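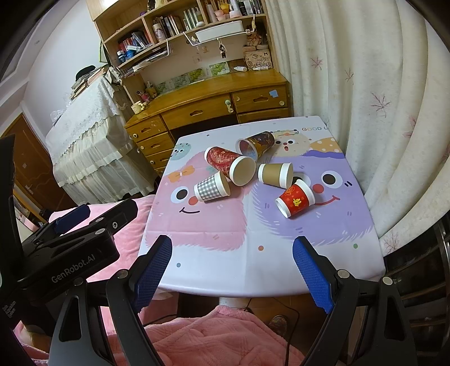

Ottar Lindholm wrote in to say that last month's piece on sleeping pads was fine as far as it went, but that it went nowhere near the thing that ruins most of his trips, namely the stove. He has owned four. He would like a word with the people who design the igniters.

Fair enough, Ottar. Stoves it is.

Let's start with the igniter. The little red button on a canister stove works beautifully in the store. It works in your kitchen too, and on the back step. At a windy campsite with dinner waiting it makes a clicking sound, and you can click along with it for as long as you like. Carry a lighter. Carry a second lighter in a different pocket, and put matches in a zip bag with the first aid kit. The stove I use now, a Jorby, has never had an igniter at all, and I've come to see that as good manners.

Next, fuel. Canister gas is easy and clean, and it sulks in the cold. If you camp mostly in summer, you may never notice. If you go out in October, keep the canister in your jacket before supper and in the foot of your sleeping bag overnight. Liquid fuel doesn't mind the cold, but it does want pumping, priming and the occasional cleaning, and your gloves will smell of it until you buy new gloves. Alcohol stoves weigh nothing and boil water at the pace of local government.

Then there's the question of how fast a stove boils. The boxes all promise a time, and I assume it was measured indoors by somebody holding his breath. Ketsara Jaidee borrowed two stoves from our gear shelf in June and took them up to the lake at Golurlow. The Lalow had dinner water going in 6 minutes behind a rock. Out on the open shore she gave up on it and ate crackers. A windscreen would have fixed that, though never wrap one all the way around a canister stove. The canister heats up, and you don't want to be the person sitting next to it.

Look at the pot supports before you look at anything else. Plenty of tiny stoves have arms made for a mug, and people put a family-size pot on them and then stir. I have eaten noodles off pine needles. They were overcooked.

Simmering is the other thing to ask about. A lot of fast stoves have two settings, off and welding. If you only rehydrate things in a bag, that's all you need. If you plan on pancakes, find a valve that turns a long way between low and high, and a wider burner head.

The gear shelf is open again before the next meeting. The Nuchit two-burner is back from repair and can be borrowed for car trips only, as it weighs about as much as the car. Please return stoves clean. Whoever had the Lalow last, there is still oatmeal in it.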